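## 4. Setting up a match day squad

Use this section after the club record and the player register have been filled in (Sections 2 and 3). A squad can't be saved for a team that has no registered players.

Trinar keeps two lists for every team. The **register** holds everyone signed on for the season. The **match squad** holds the players picked for one fixture. Changes to a match squad never alter the register.

### 4.1 Create the squad

1. Open **Fixtures** and select the match. Matches with no squad yet show a gray marker.
2. Select **New squad**.
3. Choose the team. If the club runs senior and reserve teams in the same competition, check the team name at the top of the screen before going on.
4. Select the goalkeepers first. Trinar will not open the outfield list until at least one goalkeeper is in.
5. Add outfield players. The limit for league matches is set to 20 by default and can be changed under **Competition > Limits**.
6. Mark the captain with the armband button.
7. Select **Save draft**.

A draft is visible to coaches and team managers only. It stays a draft until it is published (see 4.4).

> **Note:** Suspended players appear in the list with a red line through the name. They can be added to a draft, but the squad can't be published while they are in it.

### 4.2 Add a youth player to a senior squad

Youth players are held in a separate register and do not show up in the senior list until they are called up.

1. Open the player's record and select **Call up**.
2. Enter the fixture, or select **All fixtures** for an open call-up.
3. Confirm the date of birth against the player's ID. Trinar compares it with the minimum age for the competition.
4. Attach the consent form if the player is under 18. PDF and JPG files are accepted, up to 600 KB.
5. Select **Confirm**.

The player now appears at the bottom of the senior list with a **Y** next to the name. A single-fixture call-up ends when the match report is filed. An open call-up lasts 14 days and then has to be renewed.

> **Caution:** Removing a call-up after the squad has been published also removes the player from the published squad. Anyone who has already printed the team sheet will have the wrong one.

### 4.3 Shirt numbers

Numbers carry over from the register. To give a player a different number for one match, tap the number and type the new one. If two players end up with the same number, both turn yellow and **Publish** is switched off.

Clubs that use Lustero for kit printing can send the numbers across from this screen. Select **Export > Lustero** and enter the club code. The export includes surnames and numbers — nothing else from the player record is sent.

### 4.4 Publish the squad

1. Open the draft and select **Check**. Trinar lists any problems in the order they need to be fixed.
2. Fix the problems and run the check again.
3. Select **Publish**.
4. Choose who gets the notice: players, parents and guardians, or both.

Error 655 means the league server did not answer. The squad is saved on the device. Wait a few minutes and publish again; do not create a second squad for the same fixture, or the league will receive both.

### 4.5 After publishing

To swap a player, open the squad and select **Replace**. The outgoing player is told right away. Replacements close at kickoff.

The team sheet can be printed from **Squad > Print**. Pick the short sheet for the referee and the long sheet for the dressing room wall. The long sheet has room for set-piece duties.

Coach comments typed under **Notes** are never printed or sent.

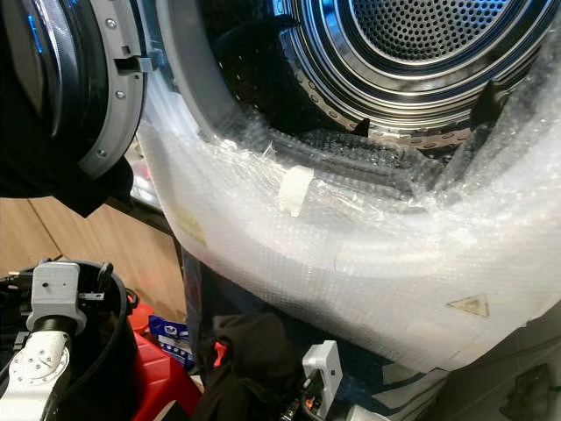 **CLETOW, July** — Changes in this edition of the guide:

- Section 4.2 now covers open call-ups.
- The steps for Lustero export have moved here from Section 7.
- The **Check** button was called **Validate** in older versions. If your screen still says **Validate**, update before the first fixture.
- Clubs in the Bjarnason Cup should set the squad limit by hand. The cup uses its own limit, and the league default is not changed for you.

Squads made in the older version open as drafts the first time and need to be published again. Continue with Section 5, *Match reports*.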